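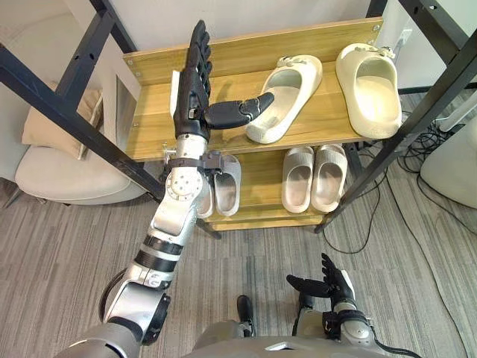 Fig. 4. Two-tier rack, cream pair on the upper shelf.

Section 4. Loading the Vornby rack

You have built the rack, and we assume no parts are left over. If there are, go back to Section 2 and be brave about it. The rest of you can fetch the slippers.

1. Wipe both shelves with a dry cloth. The wood is sealed but it holds a grudge against puddles.

2. Check the screws in the back panel. They should sit level with the wood. Half a turn is plenty - this is a shoe rack, and it does not need to survive re-entry.

3. Pair the slippers on the floor first. Households that skip this step tend to repeat it.

4. Load the lower shelf, then the upper one.

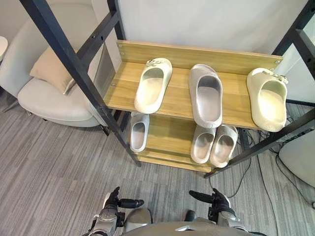
Toe direction is a matter of taste, and people have fallen out over it. We recommend toes to the back, so you can step in without a turn. The upper shelf has a tall back panel to stop anything going over the rear, and slides lined up with their toes toward it, like the cream ones with the ornament on the strap, leave their heels within easy reach. A lone gray slide between the two creams is allowed, though its partners on the lower shelf will be harder to match before coffee.

5. To move one slipper, take it by the strap and lift it clear of the shelf before you bring it forward. Dragging scuffs the sole and nudges the neighbors.
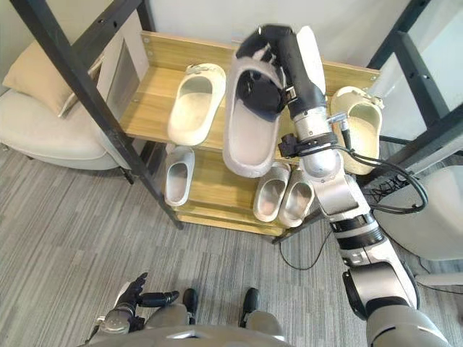

6. Set it down beside its mate and let go. If the heel hangs well past the front edge, push it back until it stops.

Note: Thick soles take up more height than you'd think. If a slipper has to be persuaded onto the lower shelf, it belongs on the upper one.

Caution: Do not stand on either shelf. Do not sit on it to put your slippers on, even if you are only going to be a second.

Caution: Wet footwear goes on a mat until dry. See puddles, step 1.

For spare screws, quote part 272 and the date on your receipt.

Text: Clodagh Dunne. Revised 12/1/20.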